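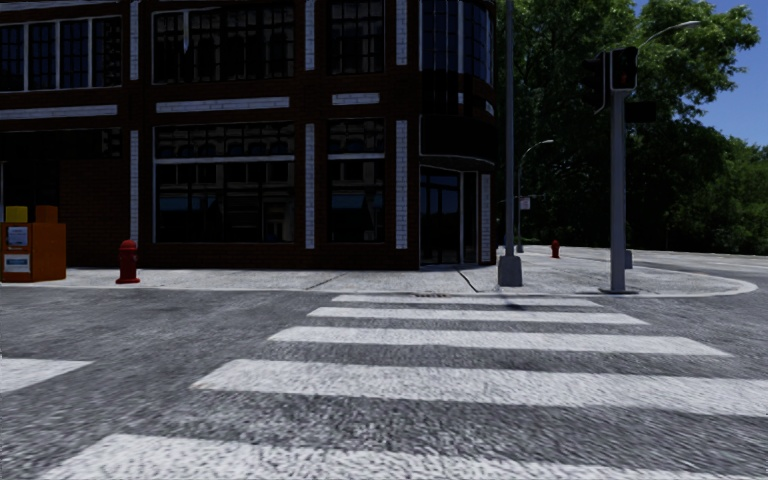
Consejos de taller para el simulador de cruces

Notas para el grupo de robótica móvil del club Kenditz. Recogen lo que se ha ido apuntando en la pizarra desde mayo. Revisión: 21 nov 2020.

Antes de arrancar

Cerrar el navegador y cualquier otro programa que use la tarjeta gráfica. En los equipos del aula, con 8 GB de memoria, la esquina con paso de peatones carga en 49 segundos si no hay nada más abierto. Con el navegador en segundo plano el tiempo se dobla y a veces el proceso termina sin mensaje de error.

Comprobar que la carpeta de registros no está en la memoria USB. Escribir en USB produce saltos en la marca de tiempo y luego no cuadran las imágenes con la odometría.

Anotar la semilla. Un recorrido sin semilla no se puede repetir y no se admite en la hoja de resultados.

Detección de franjas

La franja blanca más cercana tiene la pintura gastada y sale moteada. Un umbral fijo la parte en trozos. Aplicar primero un cierre morfológico con núcleo de 5 × 5 y umbralizar después. Con núcleos mayores se pierde la franja más lejana, que es muy fina y queda junto al bordillo.

No contar como franja toda mancha blanca del asfalto. A la izquierda del paso hay otra marca vial terminada en punta inclinada. Se descarta por orientación.

Las franjas de ladrillo blanco de la fachada también pasan el umbral. Lo más barato es recortar la imagen por encima de la línea de acera antes de procesar. Nadiia Yurchenko probó a filtrarlas por color y abandonó la idea: en sombra, el blanco del ladrillo y el de la pintura se confunden.

Reflejos y sombras

Los cristales del edificio devuelven reflejos de otras fachadas. El detector de obstáculos entrenado con Brasix marca ahí objetos inexistentes. Enmascarar los escaparates o subir la confianza mínima a 78 %. Por debajo de ese valor aparecen falsos positivos en casi todas las pasadas.

La base de los árboles queda casi negra. No corregir con ganancia global, porque satura las zonas al sol. Usar ecualización por bloques.

Elementos de la acera

Bocas de incendio: son rojas y están en la acera, una cerca y otra mucho más pequeña por la distancia. Sirven para ajustar la escala del detector. Si solo aparece la cercana, bajar el tamaño mínimo de caja a 15 píxeles.

Cajas de periódicos: clasificarlas como obstáculo fijo. No intentar leer las etiquetas, el texto es ilegible.

Semáforo peatonal: el símbolo rojizo se ve muy débil. No basta con mirar el canal rojo. Recortar la carcasa negra, normalizar dentro del recorte y decidir con la media de varios fotogramas. En caso de duda, el robot no cruza.

Paso al robot físico

El chasis Hutsuliak no sube bordillos. En la maqueta del aula se usa una rampa de cartón pluma de 37 cm, fijada con cinta de carrocero. La cinta americana deja restos en el suelo.

Apretar los tornillos de las ruedas antes de cada sesión y otra vez a media sesión.

Guardar las baterías a media carga si no se van a usar en la semana. Cargarlas siempre sobre la baldosa, nunca en la estantería.

El cable de la cámara se sujeta con dos bridas, la segunda floja. Con las dos apretadas se rompe el conector.

Al terminar

Copiar los registros a la carpeta Brinard del servidor, con fecha, semilla e iniciales. Apagar el equipo desde el menú.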